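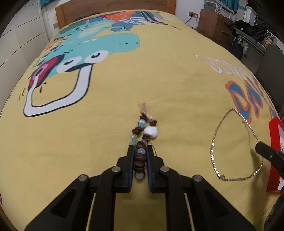 Beads, a tassel and a thin chain on the yellow duvet

Last updated: Fri 12 July

OK, so I finally caved and bought the Dista karaoke speaker, the one with two wireless mics, and my weekends have not been the same. I paid $120 for it, which felt like a lot for something I figured we'd drag out on birthdays and then forget in the closet. We've had it out every Saturday!

Setup is easy. You pair it with your phone, switch on the mics, and they find the speaker by themselves (give them a few seconds, I kept poking at mine and only made it slower). The sound is big for the size. Our living room isn't huge and I've never gone past halfway on the volume. Ballads sound lovely, but anything with a heavy bass line gets a bit muddy, and on rap verses the words smear together if you leave the echo on.

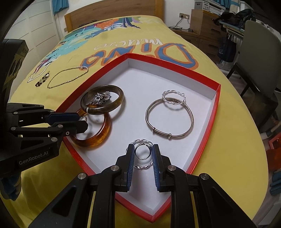 The echo knob, by the way, is the best thing on it. Turn it up a little and everybody sounds like they're headlining an arena. Turn it up a lot and you're in a cave. My kids prefer the cave.

Now the app. It says 1000 songs, and sure, they're in there, but a whole lot of them are covers with slightly wrong tempos, and the newest pop stuff is locked behind a subscription. I skip it and just play lyric videos off my tablet, which works fine.

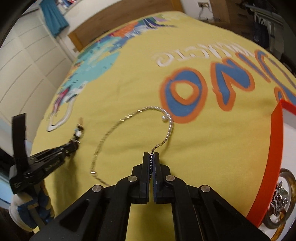 Battery life is decent. We got through 20 songs at my sister's cookout, plus a long argument over who had to go next, and it still had juice left. One mic did cut out whenever somebody walked off toward the driveway with it, so stay close if you're the dramatic type.

I had an old Gerkitia before this, with corded mics, and I don't miss tripping over it one bit. The Dista feels sturdier too, although the carry handle squeaks. Four stars from me. If they fix the app by September I'll come back and make it five.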